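Notebook, council votes project -- 19 May 2018

Continuing from the entry on the Flaltemholm minutes. Written by me (Oluf), with remarks from Aatos where I put his name.
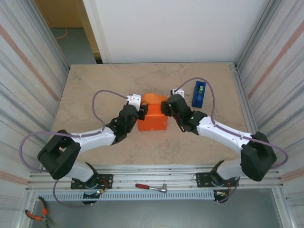 The second batch of scanned minutes is now typed in, up to the budget meeting. In total we have 388 divisions for Flaltemholm, and for Asbridge 203. Bonbridge is not started, the clerk there has sent only the agendas and I wrote to ask for the real minutes.

First problem, which took most of the morning. In Flaltemholm the clerk changed her way of recording abstentions after the August recess. Before the recess the minutes give "For", "Against" and "Not voting". After it there are "For", "Against", "Abstained" and sometimes nothing, and you must compare with the attendance list on the first page to find who is missing. So "Not voting" in the older minutes can mean two things: the member sat in the room and did not raise the hand, or the member had gone out. For our question this is a big difference. A coalition member who goes out to the corridor before the vote on the bus contract is telling us something else than one who stays and abstains.

Aatos thinks we should code the old ones as a single category and not try to separate. I wanted to use the notes "Cllr X left the meeting at 8.40" but he checked a handful and the times are given for departures only when the member does not come back. Short absences are never written. I agree with him now. New code is 7 = not voting, type unknown. Codes 3 (abstained) and 4 (absent at division) are from now on used only after the recess. I have changed the sheet, and the old 3s are kept in a separate column in case we regret it.

Second problem, party labels. We code the party of a member on the day of the vote, not on election day. This was decided in the winter but I see that I forgot it in the first Asbridge file. Three members there sat as independents for part of the term and later joined the residents' list, and I had them under the residents' list from the beginning. Corrected by hand. The effect on the unity score of the residents' list is small but it goes up, as one would expect, because the three voted in a quite free way while they were independents.

Note for Othmane: please do not sort the member sheet by surname only. There are two members called Kirkegaard in Flaltemholm, in opposite groups, and the minutes often say just "Cllr Kirkegaard". Where the group is clear from the motion (she moved it, he seconded the amendment) I have filled in. In the other places it is marked K? and stays so until somebody has listened to the recording. There is a recording for the public part of the meetings, the council keeps it for two years, so we are not in a hurry but also we should not sleep on it.

Individual vote lines so far, both councils, after cleaning: 2,305. This is only for divisions where names are given. When the chair writes "carried by a clear majority" we have a division but no lines. I was tempted to treat these as unanimous inside each group. Auður B. was strongly against when we talked by phone, and she is right -- a clear majority on the allotments motion was followed by an angry letter from two members of the same majority group, saying that they had voted against. So: division is counted, lines are left blank, and the unity score is calculated without it.

(We have two Auðurs on the project, so from now on Auður B. is Baldursdóttir and Auður Ø. is Østergaard. In the older entries "Auður" alone is nearly always Baldursdóttir.)

Reliability check. Auður Ø. coded a sample of 122 divisions again without seeing my codes. We disagree mostly on the topic code and almost not at all on the votes. The topic disagreements are nearly all of one kind: I put school transport under education and she put it under transport. The codebook says "the department which pays", and in Flaltemholm this is education, in Asbridge it is roads. So we were each right in one council. I propose we add a second topic column and stop fighting about it. She has not answered yet.

Something I noticed while typing, not part of the coding. The votes in which the Flaltemholm coalition splits are very often the last items of the evening. It could be that the leaders put the difficult items last on purpose, or that members are tired and less careful to follow the whip, or that the easy items are simply taken first by habit. We have the agenda order in the file, so it is possible to look at it. But the order in the agenda and the order in the meeting are not always the same, the chair moves items forward when there are residents in the gallery waiting. Aatos says he saw the same in Asbridge with planning items. I leave it here as an idea for the autumn.

Small corrections made today:
Asbridge, meeting 14: the amendment was typed as the main motion. Fixed.
Asbridge, meeting 17: casting vote of the chair was counted as a second ordinary vote. It has now its own line, code C.
Flaltemholm, meeting 9: pages 4 and 5 of the scan are in the wrong order, the votes were correct but attached to the wrong item.
Flaltemholm, meeting 11: one page is too pale to read, I asked for a new copy.

To do:
Bonbridge minutes, remind the clerk if there is no reply.
K? list to Othmane with the meeting numbers.
Ask Auður Ø. about the second topic column.
Write the rule for pairing. In Asbridge there seems to be an informal agreement that when one side has a member ill, the other side keeps one out also. It is mentioned in the minutes only two times, but the numbers suggest it happens more often. If this is true, some of our 4s are not really absences in the political sense, and I do not know yet what to do with them. Aatos will ask the former group secretary if she is willing to explain how it was arranged.

Backup of both files made after the corrections, old version kept in the folder "before code 7".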